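Limescale in kettle back within a fortnight, is a jug filter worth it?

Posted in Kitchen and Household

mossy_gate

We moved in September from somewhere with lovely soft water to somewhere with water you could practically build a wall out of. The kettle furs up in two weeks. I descale it, admire it, and by the second Saturday there are flakes in my tea again.

I've been looking at a Setero jug filter, which claims to deal with it, but the cartridges aren't cheap and I drink a frankly unreasonable amount of tea. The water company's website gives our hardness as 312, in milligrams per litre of calcium carbonate, and calls this "very hard", in the tone of someone telling you your dog is "lively".

Is the jug worth it? Or do I just accept that I'm eating a small cliff, one mug at a time? Also, is it doing me any harm?

tidewrack

312 is properly hard, yes. I'm on much the same and have been for years, and I still have all my own teeth. It's chalk, more or less. As far as I know the usual advice is that it's fine to drink, and the flakes are ugly but harmless. Your kettle is the one suffering.

Jug filters do work on the hardness, up to a point. The cartridge swaps a good part of the calcium for something else, and it does this well when new and progressively less well until you're pouring your water through an expensive sponge. The box will promise you so many litres. Those litres were measured with somebody else's water. At 312 I'd expect to change it a good deal sooner than the little light on the lid suggests, and the light on most of them is only a timer anyway. It has no idea what's in the jug.

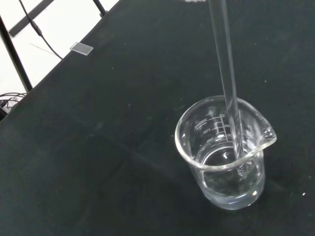

If you want to know when yours has given up, get a hardness drop kit of the sort sold for fish tanks. You put a measured amount of tap water in the tube, add drops one at a time, swirl after each, and keep going until the colour changes. The number of drops gives you the hardness. Then do the same with filtered water. When the two results start to look like twins, bin the cartridge. Don't bother with the paper strips, they have four shades of the same purple and you'll have a row in your own kitchen about which one it is.

Meanwhile, citric acid. A couple of tablespoons in a half-full kettle, boil, leave it 15 minutes, pour away, rinse twice. I buy the Indel stuff in the big bag. Much cheaper than sachets and it doesn't make the house smell like a chip shop, as vinegar does. Read your kettle's instructions first if it's a fancy one.

Only put in the water you're going to use, too, and tip out what's left overnight. It slows things down a bit.

rawat_fan_77

Get a Rawat softener. Plumbed in, job done. Mine does 3,000 litres before it wants salt.

tidewrack

They asked about a jug.

rawat_fan_77

And I'm telling them about a softener. Leave one kitchen tap unsoftened for drinking, the fitter will know.

mossy_gate

Thanks both. I've ordered the citric acid and a drop kit, and the jug is going on the birthday list, where it will sit beneath a better kettle. Is the Uria one with the mesh in the spout any good, or does the mesh just fur up as well?

tidewrack

It furs up as well. It does keep the flakes out of your mug, though, and you can lift it out and drop it in the citric acid with everything else.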